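Ticket 3420: planner puts the third gear in the same spot as the first
Component: Hivau task planner
Opened by: Nadhirah Entili
Assigned: Nicanor Urrutia
Status: open, allegedly fixed twice

Nadhirah Entili
Gear assembly, two arms, build 227. Two gears get seated on the plate. For the third, the planner hands the arm a goal pose already occupied by gear one. The collision checker then rejects it, correctly, and the planner asks again with the same pose. It did this for 140 retries before I killed it. I admire the optimism. 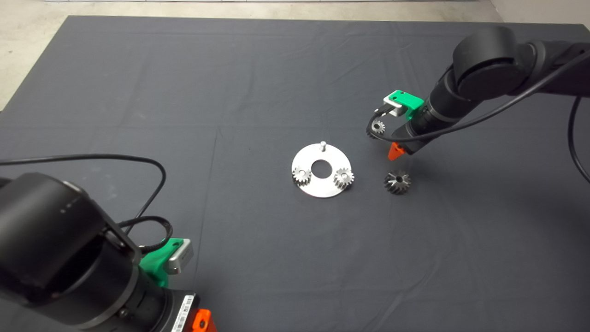 Log says "slot_state: stale" once, at INFO level, where it could be sure of going unread. Restarting perception clears it until the next grasp.

Nicanor Urrutia
Can't reproduce in sim. Is the wrist camera stream alive when this happens?

Nadhirah Entili
Alive, yes. Sim has no cables and no floor, so I'm happy for it. Wrist view attached, other arm.

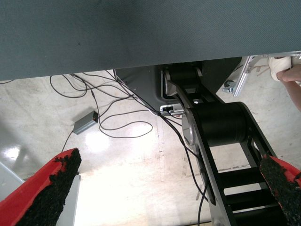 Attachment 2: wrist view, other arm's base and power adapter past the fingers.

Nicanor Urrutia
OK, found something. The slot tracker drops any update whose timestamp is older than the last one it accepted. The two wrist streams are stamped by different clocks, and one runs ahead. Whichever arm reports first wins forever. Patch is on branch betham-clocks.

Freya Furnival
Please also make "stale" a warning. And cap the retries at 2.

Nadhirah Entili
Patch applied at 4:40 pm. Planner now picks a free slot, then crashes writing the log line that says so. Leaving this open.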